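3.2 Garment handling and household wear

Cotton shirts collected in the Sondberg households were retired earlier than their owners expected. Of the 400 shirts entered in the survey, 77 had been discarded by the second June visit, most of them for loss of shape at the neck or hem. Fiber breakdown accounted for few of these cases. Marchetti's wash diaries, which hold 1,899 separate entries, point to the minutes between the washer and the drying line, when a knit is heavy and stretches under its own weight. Figure 6 shows a blue t-shirt held at two points, with folds running along the cloth.
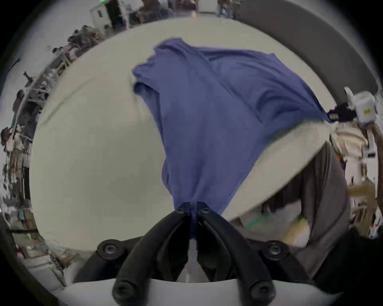 Does line drying shorten the life of a cotton knit?

Line drying alone had little effect in this survey. Shirts pinned at the hem kept their length better than shirts pinned at the shoulders, and both groups outlasted those dried by machine.

Figure 6. T-shirt under tension between two grip points.

Differences between the Guno and Gaber neighborhoods were small once household size was taken into account. Families who washed on Sunday tended to run fuller loads, and their shirts showed more twisting along the side seams. Detergent type is treated in the next section.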